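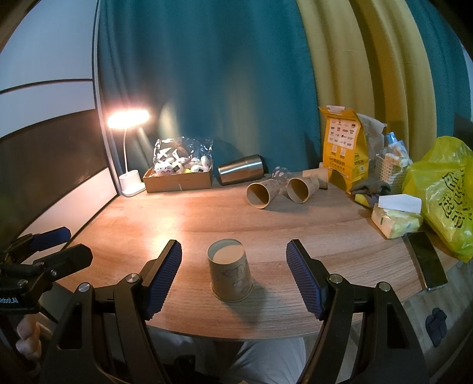
Most equipment budgets for robot work that I get asked to read put nearly everything into the arm. The arm has a part number, a delivery date and a salesman, so it is easy to write down. The hands, the hours and the small stuff on the table end up in one line at the bottom called sundries. I think that is the wrong way up, and I would like to see more small teams plan from the sundries line first.

Take a plan I was sent in January by a group in Hostville. They wanted to teach a machine to pick up and stack light objects, and they had 13 lines of spending. Ten were to do with the arm: mount, controller, spare cable, safety fencing, service contract and so on. One was for hand-held grippers, the kind a person works while a camera records what the fingers do. One was for people's time. The last was for objects, and it came to less than the delivery charge on the fencing.

The arm was not going to be needed for months. What they needed first was a great deal of recorded handling, and the hand-held grippers could give them that on any table with a lamp. My advice was to put the arm off, buy a second pair of grippers and pay for more hours. They didn't like it much. An arm is what visitors ask to see, and I understand that, but visitors don't pay the invoice.

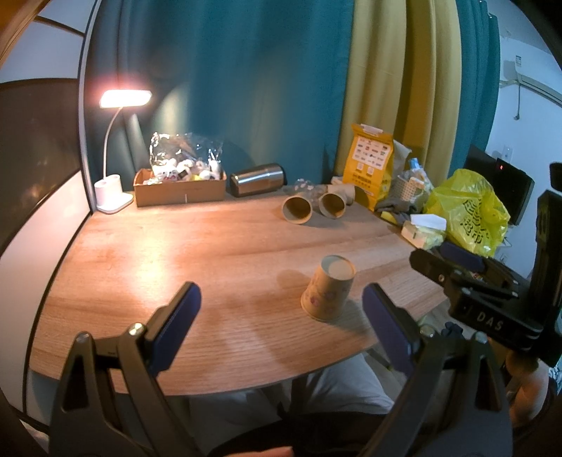

Paper cups are a good case for spending on the dull things. A cup is cheap, light and easily crushed, and it behaves differently standing on its rim than it does lying on its side. It also wears out. A cup that has been squeezed all morning is a softer cup by lunch, and your recordings from the afternoon are of a different object. Budget for a sleeve of 100 and throw them away freely. The same goes for tissues, bags and boxes.

Then there are the spares for the grippers themselves. Pads wear, screws work loose, and a pair that doesn't close evenly will spoil a day before anyone spots it. I would set aside 20 per cent of the purchase price for parts in the first year. The Moltik people quote lower than that, and they may be right for a workshop where one careful person uses the kit. With several people sharing it, I wouldn't risk it.

Rooms are where I disagree with most planners. The Clornura proposal, which went round last year, asked for a fitted studio with plain walls and fixed lighting, at 746 a month before anyone had picked up a cup. A home or an office has curtains, shopping bags and a phone left on the table, and the machine will have to cope with all of it later. Use the rooms you have and spend the rent on hours.

There is a fair argument on the other side. If you leave the arm until last, you may find that your gripper and your arm don't suit each other, and then some of the recordings are wasted. Bang had that trouble and lost a good part of a season to it. The answer is to settle the fingertip and the mounting on paper before you record anything, and to get the supplier to agree to it in writing — that costs a few meetings. Buying the arm early only to have it stand under a sheet costs a good deal more, and the warranty runs the whole time.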